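5.2 The cable failures

I'll be blunt about this part, because it ate most of our December. The cable task was supposed to be the easy one. Two arms, one thin black cable, a bare white table: the left arm picks up one plug, the right arm takes the other, and they pull the cable out straight. Our policy (we call it Barkine) had done fine on rope and on stiff hose, so we gave the cable 300 trials and figured we'd be writing it up within the week.

Then the right arm started closing on nothing. It would come down, shut its fingers beside the plug, lift, and carry on with the pull as if it had hold of something. The left arm, which did have its end, pulled too. No harm done to the cable, but the controller never noticed, and that bothered me a lot more than the missed grasp did.
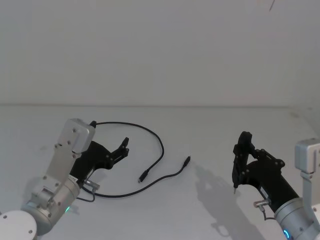 My first guess was calibration, so I redid it twice. Keegan Lowther thought it was the Hakier depth filter smoothing the cable right into the tabletop, and he was closer than I was. A thin cable has almost no height. Once the filter was done with it, the policy was working mostly from color, and anything dark and narrow on a pale table started to look like a decent place to grab. We switched the filter off and the empty grasps dropped, but they didn't go away.

What was left turned out to be a safety matter as well as a vision one. Our force limit only kicked in after the controller believed it was holding something, and that belief came from the close command alone - the finger position was never checked. So an arm with empty fingers was moving under the looser limit we'd meant for pulling. I wrote that code. It passed review because every test we had for it began with the object already in the gripper.

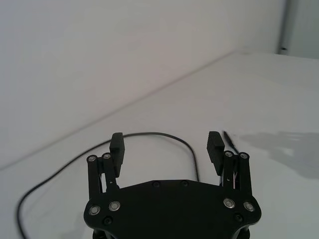
The fix we ended up with is a plain check at two points. Before the close command goes out, the wrist camera has to agree that a piece of cable runs between the pads, and after closing, the fingers have to stop short of fully shut. The first half is harder than it sounds. In the wrist view of Figure 4 the pads are open with nothing between them, yet the cable loops around behind the gripper and arcs over the top of the gap, so a simple "is there cable near the fingers" test would say yes. We had to ask for cable inside the gap itself, at pad depth. If either check fails, both arms stop where they are, and the looser limit stays off until somebody clears it.

Figure 4. Bimanual cable task: the two arms over the tabletop (first view) and the open gripper from the wrist camera (second view).

We reran the task for 1,031 trials with both checks on. The stop fired on an empty grasp every time but 9, and in all of those the fingers had caught on the edge of a plug housing and stalled early, so the position check read them as full. I don't have a good answer for that yet. Keegan wants a current reading from the finger motor, and we're trying it now on the Braswood arms.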